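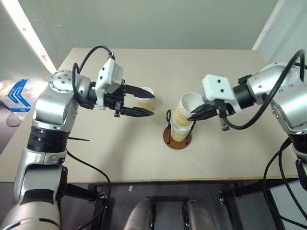
Abfallwirtschaft in öffentlichen Einrichtungen
Skript zur Vorlesung, Teil 2: Einweggeschirr und faserbasierte Verpackungen
Dozent: Ghassan Yammine

1. Einordnung

Im ersten Teil wurden die Begriffe Vermeidung, Wiederverwendung und Verwertung eingeführt. Der vorliegende Abschnitt wendet sie auf eine Fraktion an, die in Kantinen, Hochschulen und Verwaltungsgebäuden mengenmäßig oft unterschätzt wird. Einweggeschirr ist leicht, nimmt jedoch viel Raum ein. Für die Auslegung von Sammelbehältern ist daher das Schüttvolumen maßgeblich, während die Abrechnung gegenüber dem Entsorger in vielen Verträgen nach Gewicht erfolgt. Beide Größen sind in der Bestandsaufnahme getrennt zu erfassen.

2. Aufbau und Verwertbarkeit

Getränkebecher aus Papierfasern sind üblicherweise mit einer dünnen Sperrschicht versehen, die das Durchweichen verhindert. Im Stofflöser der Papierfabrik lösen sich beschichtete Fasern langsamer als unbeschichtete. Bei kurzer Verweilzeit gelangt ein Teil davon mit der Folie in den Spuckstoff und wird in der Regel energetisch verwertet. Hinzu kommen Getränkereste, welche die Qualität der übrigen Altpapierfraktion mindern.

Ob eine Beschichtung vorliegt und woraus sie besteht, lässt sich durch bloßen Augenschein nicht zuverlässig bestimmen. Maßgeblich sind die Angaben des Lieferanten. Sie sind der Bestandsaufnahme als Anlage beizufügen.

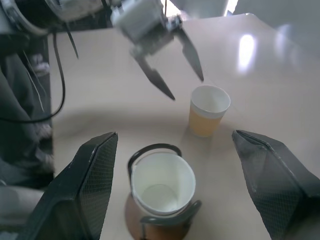

Abb. 1: Weißer Papierbecher, leer, Ansicht von oben.

3. Fallbeispiel Verwaltungsstandort Sellondale

Am Standort Sellondale sind 266 Personen beschäftigt. Die Erhebung im Januar ergab einen Verbrauch von 304 Einwegbechern je Arbeitstag. Nach Einführung eines Pfandsystems in der Cafeteria sank der Wert auf 170. Der verbleibende Verbrauch entfiel überwiegend auf Besprechungsräume und Wasserspender, die nicht in das Pfandsystem einbezogen waren.

Bei der Auswertung ist zu beachten, dass die Zahl der Beschäftigten nicht mit der Zahl der Anwesenden gleichzusetzen ist. Besuchergruppen und Teilzeitregelungen beeinflussen den Verbrauch je Kopf erheblich. Das Vergleichsobjekt Bikovton konnte aus diesem Grund nur eingeschränkt herangezogen werden; dort wurden Besucher nicht gesondert erfasst.

4. Hinweise zur Hausarbeit

Zu untersuchen ist eine Einrichtung nach eigener Wahl. Die Arbeit enthält eine Beschreibung der Beschaffungswege, eine Mengenerhebung und einen begründeten Vorschlag zur Umstellung. Spülkapazität und Rücknahmelogistik sind ausdrücklich zu behandeln. Schätzwerte sind zulässig, müssen jedoch als solche gekennzeichnet werden. Die Abgabe erfolgt in gedruckter Form im Sekretariat, Gebäude Khoury.

Weitere Unterlagen
Teil 1: Begriffe und Abfallhierarchie
Teil 3: Bioabfall in der Gemeinschaftsverpflegung
Merkblatt: Zitierweise in Hausarbeiten

Diese Website verwendet Cookies. Mit der weiteren Nutzung stimmen Sie der Verwendung zu. Einstellungen | Akzeptieren

© Fachschule Drondness, Fachbereich Umwelt und Versorgung | Kontakt | Impressum | Nach oben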